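News > Campus Technology > Network Policy

Starnport College to Require Registration of Personal Devices on Residence Hall Network

Starnport College will require students to register personal devices before connecting them to the residence hall network, under a policy that takes effect in September. The change applies to all 20 residence halls and covers game consoles, smart speakers, streaming sticks and wireless printers. Laptops and phones will continue to connect with a college login and do not need to be registered separately.

Each student may register up to three devices at a time through the Fomdale account portal. Devices that are not registered will be moved to the guest network, where access ends after 20 minutes and must be renewed by hand. Personal routers and wireless extenders remain prohibited in all halls.

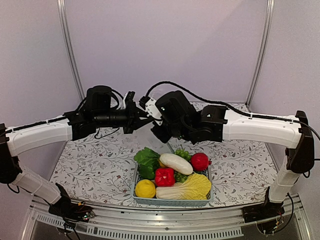 Femi Idahosa told the student senate that the limit was set too low for shared suites, where a single printer or console may serve several residents, and asked that such equipment be counted once for the whole suite. The information technology office said it would review the request before fall move-in and post its decision on the portal.

The policy follows a spring review of network security in college housing. The review identified 89 unapproved wireless access points, many of them using the factory password. According to the office, these devices interfered with college equipment and gave outside users a way onto the network.

Registration records will show the owner's name, the type of device and its hardware address. The office stated that it will not record the websites students visit and that records will be deleted when a student leaves college housing.

Students who need an exception for medical or accessibility equipment may apply to Roland Greenwood at the Catterall Hall help desk. Approved equipment will not count toward the limit.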